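McAlister Gallery: Brick Sorting, Small Parts

Home > Galleries > Sorting and Storage > Brick Sorting

Text and selection: Lorraine Baxter
Last updated 26/07/2023

This page collects notes and pictures on sorting loose building bricks into open bins. It covers the work surface, the cloth, the bins, the order of sorting and the return of bricks to storage. The stock is the Gudemine mixed lot, 1,475 pieces, bought secondhand in June and washed before use. Captions are kept short. Terms are explained in the glossary on the Tolto page.

1. The lot

The Gudemine lot arrived in a single carton with no dividers. It was weighed, washed in lukewarm water and dried on towels overnight. Pieces with bite marks, cracks or faded faces were taken out at this stage. What remained was split by hand into basic bricks and everything else. Only basic bricks are sorted on the table. Plates, wheels, hinges and windows go straight to drawers and are covered in the Small Parts gallery.

2. Batch size

A batch is 300 pieces. Larger batches pile up, and a piled brick has to be uncovered before it can be identified. Smaller batches waste time on setup. Mahtab Tehrani tried a batch of 660 in the first week. The bricks covered each other two deep, and the batch took longer per piece than any other on record. It has not been repeated.

3. Surface and cloth

Bare tabletops are noisy and bricks skid on them. A cloth cuts the noise and stops a dropped brick close to where it lands. It should lie flat, with no fold running under the bins. A fold tips a light bin forward and catches the corners of small bricks when they are swept by hand.

Plain cloths make the pieces easier to find. Patterned cloths are harder on the eyes, particularly where a print contains a color close to the color of a brick. Pale orange and gray are the usual offenders. Both kinds are used here, as bricks at home are seldom sorted on a plain background.

4. Bins

Open bins, no lids. A low front edge is preferred. Bins go in a row at the back, close together, leaving the front and middle of the surface for the loose bricks. Gaps between bins collect strays and should be closed up before each batch.

White bins show dark bricks well and hide white ones. Black bins do the reverse. Mixed rows are a fair compromise, provided the colors are assigned with this in mind. Empty every bin before starting, and look in the corners.
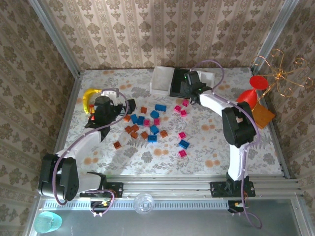 Scatter before sorting, and spread the bricks by hand until they lie in one layer. Bricks that land on their sides can stay that way. Turning them all stud up makes the batch look tidy but adds handling without improving the result.

5. Order of work

Sort by color first, then by size. Color can be read from any angle, and size often cannot. Take the most common color first to thin out the surface. Work from the bins outward so that the path to the bins stays clear. Lift bricks one at a time; do not drag them across the cloth.

A brick dropped into the wrong bin stays there until the end of the batch. Correct all errors in one pass. Record the number of errors, then empty the bins into labeled bags.

6. Storage

Bags are zip type, one color to a bag, with the label inside facing out. Full bags go upright in the Stutinness crates, darkest colors at the left. Each crate holds 2 rows. Do not stack crates with the lids off.

7. Known problems

Transparent bricks are missed on light cloths. Run a hand over the surface after the last visible brick has been cleared.

Dark gray and black are confused under warm light. Sort these by daylight or leave them in one bag.

Old white bricks yellow unevenly and are not matched to new stock. They are bagged separately as "aged white."

Corrections to batch records go to Mahtab Tehrani.

Related galleries: Small Parts / Drawers and Dividers / Washing and Drying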